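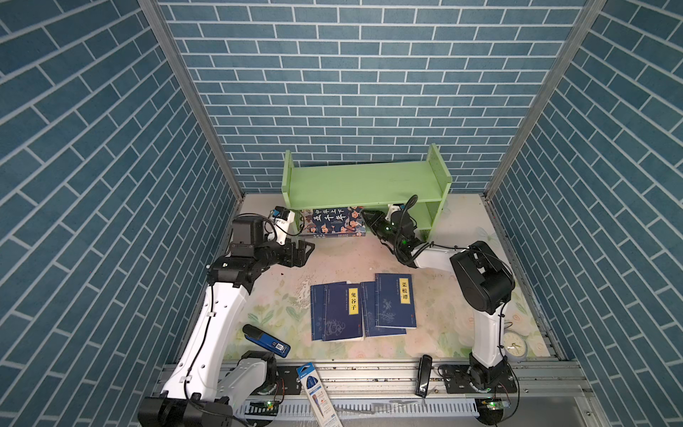
Figure 1. The light green bookshelf against the brick-pattern wallpaper, with a children's book lying flat on the mat.

Small Shelf, Low Reach: a project on storing picture books
Darcy Kingi, Ashby course, Bumbridge

1. Background

My project looked at how picture books are put away in small spaces. Most of the shelves I measured at the start were made for adult books, and large thin picture books either stick out at the front or fall over sideways. I wanted to find out whether a very simple open shelf would do the job, and what the area round it needed.

2. The shelf

The shelf in Figure 1 is wooden and painted light green. It has two tall side panels and two horizontal shelves, with no doors. I chose an open design so that a child can see what is there. The top shelf and the lower opening have no books on them in the figure. The book in front has a dark navy cover with large white Chinese characters and small cartoon children in pink, orange and blue clothes.

3. The surroundings

The wallpaper is a blue brick pattern with thin white lines. The mat is a pale cream-pink with green leaves and white flowers. I picked plain colours for the shelf because both surfaces already have a pattern. The mat marks easily and there are darker smudges near the middle. If I did this again I would choose a darker one.

4. Method

I used 17 picture books from the Arnik reading box. Each was put away twice, once upright and once flat, and I noted if it slid, leaned or stuck out. The notes are in my logbook under Brarotetti, the working title of the project.

5. Findings

Upright books leaned unless the row was nearly full. Flat books stayed put, but the ones underneath were hard to get at. In 5 cases the cover was too wide for the shelf when the book was laid sideways.

6. Changes for the next version

Add a low front lip to the lower shelf. Fit 2 thin dividers to the top shelf. Round off the front corners of the side panels and test again with heavier board books.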